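Speaker notes: Sorting a shared picture archive at a desk
Dusstead, 22 April 2023
Speaker: Azucena Ibarra

Slide 1. Title. Leave it up while people sit down. Thank Kgomotso Mkhize for the room.

Slide 2. Scope. The talk covers desk layout and review order for one person going through a large set of pictures on a laptop. Storage and backup are in Refugio Villalobos's talk after the break. Send those questions to him.

Slide 3. The Escobedo set. 3,000 files at intake, 683 kept after the first pass. Say that the first pass was done on thumbnails only. Full-size viewing started on the second pass.

Slide 4. Desk setup. Laptop at an angle on the desk, lid open, thumbnail grid up. The angle leaves a clear strip for the forearm and keeps glare off the screen. Small items stay within reach of the hand. A pale, plain wall behind the desk is preferred; patterned walls made color judgments drift over a long session.

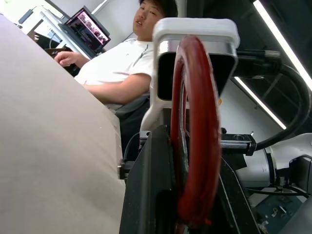 Slide 5. Session length. We settled on 31 minutes, then a break. The number came from the Pesley log, where the rate of reversed decisions rose sharply past that point. Do not defend the exact figure. Anything close to half an hour gives the same result.

Slide 6. Calling out decisions. The reviewer speaks each decision and a second person writes it down. Higinio Cárdenas objected to this in November and later withdrew the objection. Terms in use: keep, drop, hold. "Maybe" is not accepted.

Slide 7. Batches. 100 thumbnails per batch. Close the batch before opening the next one. If a hold list passes one screen, stop and clear it.

Slide 8. Known faults. Near-duplicates are hard to separate at thumbnail size. Similar tones, pinks and purples especially, run together in the grid. Fadon sorts by file date by default, so change it to sequence number first.

Slide 9. Questions. If asked about the naming scheme, refer to Getsemaní Ledesma's handout. Spare copies by the door.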